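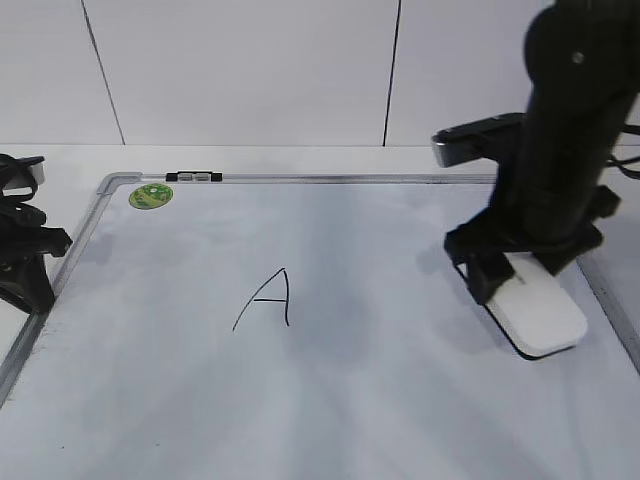
The brainstorm that ate the afternoon

Every office I have worked in has believed in the brainstorm. You book a room, you bring biscuits, somebody takes charge of the pens, and for two hours no idea is a bad idea. Then everyone goes back to their desks and the thing gets decided by the person who was always going to decide it.

I went to one such session on a Tuesday in December, at the offices of Grestine, a firm that makes packaging for bakeries. It had paid a consultancy called Vevus to run what the invitation described as an "open ideas day". The subject was a cake box. The old one leaked grease at the corners, and customers had complained.

There were 19 people in the room. By lunch they had come up with 200 ideas, a figure read out to applause. I asked to see the list. A good many were the same idea in different words (a thicker box, a stronger box, a box with more box in it). One said "app?". One said "ask Ililden what they do", Ililden being the competitor whose boxes don't leak.

Nazma Gunawardena, who ran the day for Vevus, was cheerful about all this. "Quantity first, quality later," she told me. "People need to get the obvious ones out of their system." I asked how often quality did turn up later. She said it depended on the client's follow-through, and I have noticed that things in consultancy usually do.

The faith in group thinking is old, and so are the doubts. Researchers have been putting people in rooms and comparing them with people working alone since the 1950s, and the groups have mostly done worse. The reasons are dull. Only one person can talk at a time, so the rest sit there holding their thought until it goes stale. The shy ones keep quiet. The loud ones repeat themselves. Whoever speaks first drags the others along behind, and if whoever speaks first is also the boss, you may as well go home.

None of this has dented the trade much. Vevus charges by the day and is booked well into spring. Its brochure is full of words like "unlock" and "spark", and has a page of praise from clients, most of it about how much fun they had. I don't doubt it. A day away from your inbox is fun. So is bowling, and you get to keep the shoes on for an hour.

Rafsan Siddiqui has worked on Grestine's factory floor for 17 years and was not asked to the ideas day. I found him on his break. He thought the leak came from the glue line, which had been moved when the firm bought a new folding machine from Mohmand. He had told his supervisor so in the summer. "He wrote it down," he said. "I saw him write it down."

I put this to the management, who said all suggestions were being looked at as part of the process. The glue line is on the list from the open day too, as it happens, somewhere on the third page. It has no name next to it.

There is a kinder case for these sessions. Gunawardena made it well when I rang her afterwards. People who have been in a room together, she said, are more willing to go along with what comes out of it, even if the idea was lying about beforehand. She may be right. It seems a dear way of getting people to nod, though, and it only works on the ones who were invited.

When I last checked, Grestine had booked a second day to narrow down the results of the first.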